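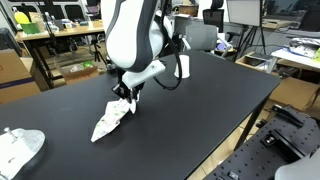
El paño estampado, sujeto por una punta

Informe de avance del disco de Plerumell, 4 de enero de 2009

Bueno, pues os cuento cómo va la cosa, que desde abril no os había mandado nada largo. De las quince canciones previstas tenemos grabadas las bases de once, y las cuatro que quedan son las lentas, que a mí me dan más respeto (sobre todo «Lerkden», con ese final a tres voces que todavía cambiamos en cada ensayo).

En Molitz nos dejaron la sala grande y la batería suena enorme, ¡por fin! El órgano lo repetimos entero porque el primer día estaba un pelo bajo de afinación y con las guitarras encima se notaba mucho.

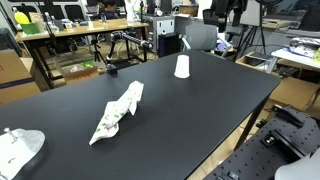
El paño de hojitas verdes sobre la mesa negra, con el vaso boca abajo detrás

De dinero: de los 4000 euros de la ayuda llevamos gastados 2913, casi todo en horas de estudio y en el alquiler del órgano. Lo que queda va para la mezcla, que hará Butt, y para el máster. La portada la pagamos nosotros aparte, así que no la busquéis en las cuentas.

Me falta mandaros la factura de la furgoneta. Y una pregunta: ¿el logo vuestro va en la contraportada o basta con el libreto? Lo digo porque la imprenta me pide los archivos ya.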